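Der Antrag auf den zweiten Greifarm umfasste 128 Seiten. Der Stahltopf stand auf keiner davon.
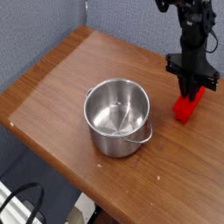

Pfister in Cevham bot zwei Jahre Wartung an, Nostivura nur ein Kabel, dafür gratis. Ich trug beides unter »Synergien« ein. 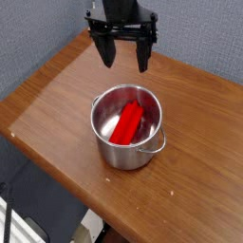

Bewilligt wurden 1.317 Euro. Das reichte für den Versand und eine Hälfte des Sockels.
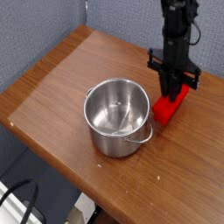 Dambridge, 22. September 2018

Sehr geehrte Beschaffungsstelle, anbei der Antrag auf die andere Hälfte.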